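**First time at the Halás street food weekend, what should we know?**

Tatiana Šindelář

Four of us are coming up in August for the street food and cider weekend at Halás and I can't wait!! Is it worth getting there for opening, and do the stalls take cards? One of us doesn't drink, so is there anything fun for her?

**Ihor Zakharchenko**

Oh, you'll love it! Go early, the Flelleo dumpling queue was 30 minutes long by one o'clock last year (worth every second, mind). Most stalls take cards but the cider tent was cash only, so bring a £20 note or two. For your friend: Tiltar do a brilliant ginger beer, properly fiery, and there's a tea stall by the bandstand.

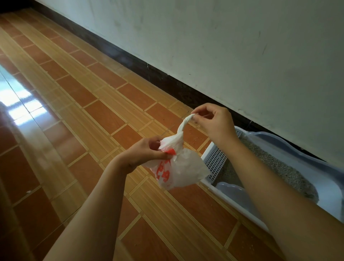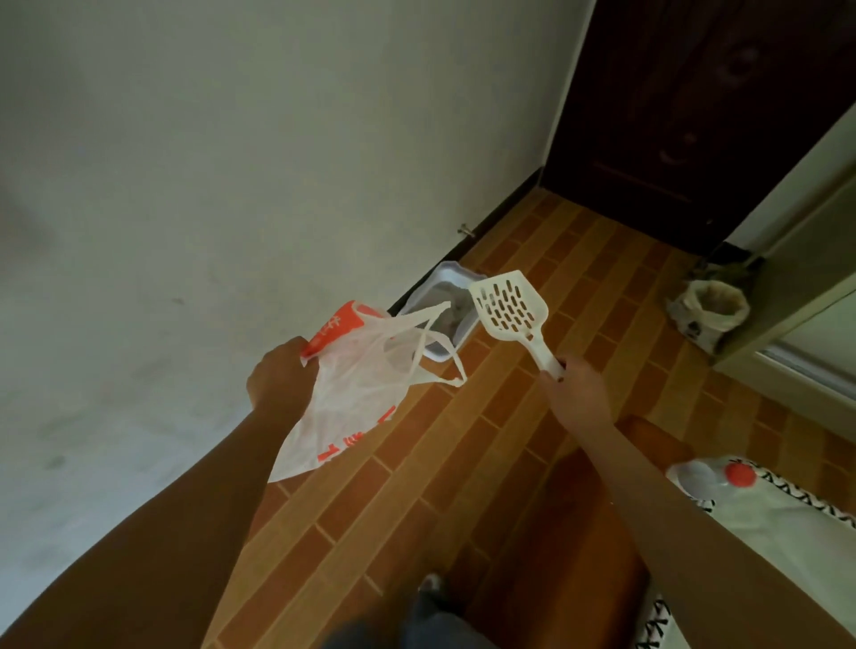
Bus 37 stops right by the gate, and the last one back is at half ten. Bring a jumper too, it gets chilly by the river once the band starts.

**Bimeck**

cards fine everywhere I went. get the plum cider!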